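To: shopfloor-automation list
Date: 18th June
Subject: Re: Picking cell at Trovstead, what happens with the sorters?

Dear all,

thank you for the answers to my first message. I reply to this one because it asks what I also wanted to know.

> We are planning the same thing in Pidalstead for November. Our
> people on the sorting benches ask me every week if they will keep
> their work. What did you tell yours? And does the arm really
> manage mixed parts, or must somebody stand beside it all day?

To the first question: we told them in writing that no contract ends because of the cell. There are 5 persons in the sorting group and all of them are still with us. But their work is not the same, and I think we should have said this more clearly at the beginning. Before, one shift sorted 400 parts by hand. Now they prepare the bins, look at the picks and correct the settings. Two of them like it very much. One has asked to go back to assembly, and we agreed.

To the second question: mixed parts are the difficult point. We do the trials with few parts in the bin, and we put them in different positions on purpose, also against the wall.
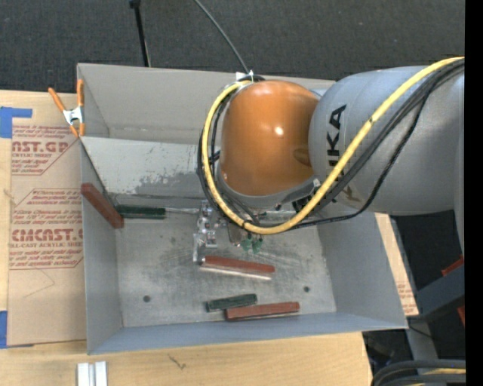
Trial bin at Trovstead, with the gripper close to one of the red-brown bars. The green handles are also in the bin.

In the best trial so far we had 384 good picks out of 400. The remaining ones were taken by hand, so yes, at the moment one person must stay near. Avram, our integrator, says this will become less. The sorters have doubts, and I listen to them, as they know the parts better than anybody.

One more thing which I did not expect: the group misses talking. At the benches they sat together, at the cell they are often alone. We now change places every two hours.

Has anybody from Divmont experience with the pay grade for this new work? Ours is still not decided.

With kind regards,
Production planning, Trovstead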